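Fluledstead Household Tips
Before You Rent a Robot Arm for the Kitchen Table

Three readers wrote in this spring about the Zistholm table arm, the one you hire by the month and clamp to a worktop. The leaflet promises that it will "take the tidying off your hands". I don't much like that sort of sentence, so I had one at home for 30 days and made notes. What follows is what I'd tell a neighbour before she handed over a deposit.

Work out what you'd be paying for

The hire is 200 a month, and the deposit is 800. You get the deposit back if the arm goes home in the condition it came in, and scratches on the fingers count against you. Read that clause twice. Hilde De Graaf, who runs the hire desk in Laltwood, told me most people get the full amount back. She couldn't tell me how many is most.

Compare it with the job you want done. If that job is putting cutlery away after supper, a child can be bribed to do it for a good deal less.

Pick a surface and stick to it

The arm is taught on one table and sulks on another. Once you've chosen, leave the clamp where it is. Glass is hopeless. Bare varnished wood gave me trouble in the evening, with the ceiling light bouncing off it. A plain or lightly patterned cloth is better, pulled flat and pegged under the edge. I spent half of the first week smoothing out creases, and I'd sooner have been ironing.

Use a tray with a dark, dull finish

White china on a white plate is a poor start for any machine that works by camera. Put pale things on something black or navy, with a rim high enough to stop them rolling off. Wipe the tray first. Crumbs and dust show up on a dark one, to you as well as to the camera.

Don't believe the spoon demonstration

On the Zistholm website the arm lifts one spoon from an empty tray, again and again, very prettily. Supper doesn't leave you one spoon. It leaves a heap with the handles crossed, and china soup spoons are about the worst thing you can offer: shiny, curved and slippery. Lotte Timmermans at the repair café in Serrano warned me about this, and she was right. My advice is to spread them out by hand before you press start — at which point you may well wonder why you don't just carry them to the drawer.
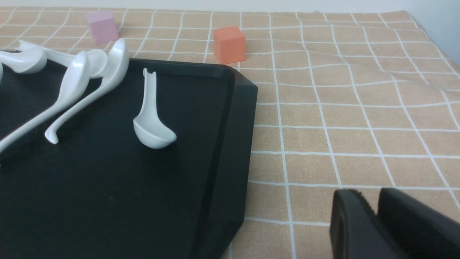 Practise on foam first

Small foam blocks are cheap, they don't chip and they forgive a hard squeeze. Give the arm a few evenings of those before it goes near anything you'd miss. Brightly coloured ones are easiest to find under the sofa afterwards. Keep china you care about in the cupboard for the whole of the hire.

Look after the fingers

Dust them with a soft, dry brush after every session. No washing-up liquid and no damp cloth, whatever the leaflet's cheerful drawing suggests, for the small print on the back says the opposite. Grease is the real enemy, so keep the arm well away from the hob.

Ask these before signing

Who pays for a broken dish? Who pays for the courier if the arm arrives faulty? Can you stop early? I got clear answers to the first two (you do, they do) and a vague one to the last. Zistholm says new terms are coming in November — I'd wait and read them.

Mine went back on June 27, 2025, with the whole deposit returned and one soup bowl the fewer.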